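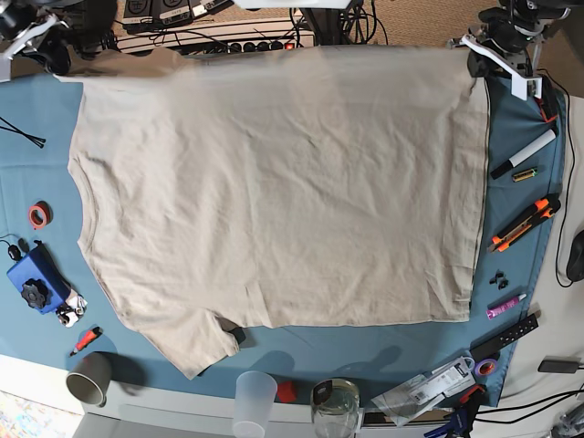 Folding, release 16: a gallery of one

Welcome to the Wesside pictures page, where we show the cloth-handling software doing its job. The gallery has one entry so far. The planner has had 89 revisions, so the photographers are clearly the bottleneck.

Beige T-shirt, sideways, collar to the left. The grippers are up at the far side with the fabric stretched between them, which in Zorden, our planner, is a state called "spread." It used to be called "done," and that caused some confusion downstream.

On perception: the garment model looks for 4 things, namely collar, hem and two sleeves, and guesses the rest. Beige on teal is a kind choice of colors. Wrinkles are less kind. Until August the segmenter treated every deep crease as a possible hem, and a really rumpled shirt could have more hems than a wedding dress.

On control: both arms share one tension limit, set in the Lindqvist config file. Pull too gently and the shirt sags. Pull too hard and you have written a very expensive program for making larger T-shirts.

On clutter: tape, markers, utility knives and a battery share the cloth with the shirt. The Brindton mask tells the planner which pixels are laundry and which are somebody's desk. It was trained on 2,000 labeled images, and whoever labeled them has our thanks and, we assume, strong opinions about sleeves.

Known issues in this release: the replanner still waits too long after a missed grasp, and the log viewer shows left and right from the robot's side – read it accordingly. Socks remain unsupported.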